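Section 4: Setting up your Lellarow worm farm

Welcome back! If you've worked through Section 3, your trays are out of the carton, the legs are on and you've found a shady home for the whole thing. Now for the fun part, getting the bedding ready and moving the worms in. Set aside a quiet afternoon if you can (the soaking takes longer than you'd think).

1. Put the coir block in a bucket and pour over warm tap water, up to 9 litres. Leave it for 30 minutes, then break it apart with your hands until there are no hard lumps left in the middle.

2. Line the bottom tray with the cardboard sheet from the carton, printed side down, and tip the damp coir on top. Squeeze a handful as you go. A few drips are lovely, but a stream means it needs wringing out.

Note: If your kit has the older Skaltora tap (part 769), wind some thread tape around it before you screw it in. Newer taps have a washer and don't need any.

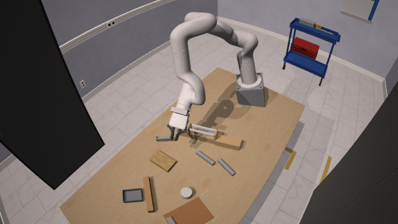
Fernanda Leitão

3. Make a shallow hollow in the bedding and gently tip the worms in, along with whatever they travelled in. Don't bury them, they'll find their own way down, and they much prefer to do it in their own time.

4. Lay the hessian blanket over the top and pop the lid on. For the first night, leave a light on nearby if you have one, as new worms do like to wander before they've settled.

5. Wait a week before feeding, then start with 400 grams of chopped scraps, tucked into one corner. Melon rind and old lettuce are always favourites at our place.

Caution: Keep citrus, onion and meat out of the trays. On very hot days, move the farm into the coolest spot you've got and dampen the blanket.

Replacement blankets are order code 918, from the Evport shop or by post. Feeding through winter is covered in Section 5.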